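12/31/19

My town library in Ultiscombe dropped late fines in September. I was against it, and I wrote to the paper saying so. I have changed my mind on most of it.

My argument then was simple. A due date with no fine behind it is a suggestion. I have paid my share of fines over the years, and I never thought they were unfair. You borrow a thing, you bring it back on time, and if you don't, you pay.

Najwa Hijazi, who runs the front desk, gave me the numbers when I asked. The library took in 2,329 dollars in fines last year. Staff spent nine hours a week collecting it – phone calls, letters, arguments over a dollar. You can do that math without me.
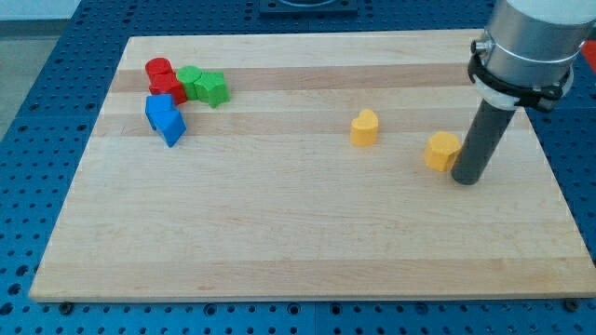

The part I had not thought about was the people who stopped coming. A family with 40 dollars owed on picture books does not pay the 40 dollars. They stay home, and the books stay home with them. Since the change, some of those books have come back.

I still have one complaint. New releases are slower to return, and the waiting list for them is longer than it was. Nele Nolte wrote in this paper that people should be patient. I think a shorter loan on new titles would do more good than patience.

Lost books should still be paid for, and they are. The rule there has not changed. If you never return it, you get a bill for the price of the book, and I would keep it that way.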